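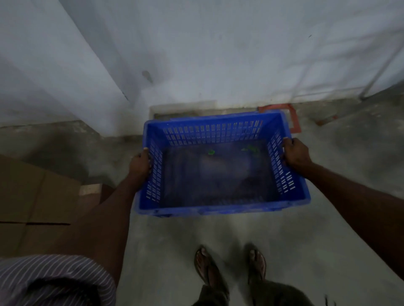
Crates, a short thread

Junhao Meng
October 20, 2019
2 min read

1/ Spent the morning going through the produce crates at the Cemthorpe stall. Blue plastic, slotted walls, open top. We own 51 of them and they all needed a look.

2/ First job is emptying. There are nearly always a few green scraps left on the floor of the crate. Tip them into the compost bin and don't leave them for Monday.

3/ Then the slots. Leaf bits dry in there and a cloth won't get them out. I use an old dish brush and go along one row at a time.

4/ Check the rim on both sides, where your hands go. If it's cracked, the crate goes in the back pile. I pulled 3 today.

5/ Cardboard boxes get one trip and then they're flattened. We tried reusing them in January and the bottoms gave out.

6/ Stack crates on the concrete a little away from the wall. Ours had a line of grime along the bottom and it was ending up on the crates.

7/ Someone asked where we buy them. Cemholm, in lots of 8. Delivery was slow last time.

8/ Floor gets scrubbed next. I'll post what I used if it works.

Recent
Labels that stay on in the cooler
Tying up herbs for the Zou order
Vernier market: parking and setup times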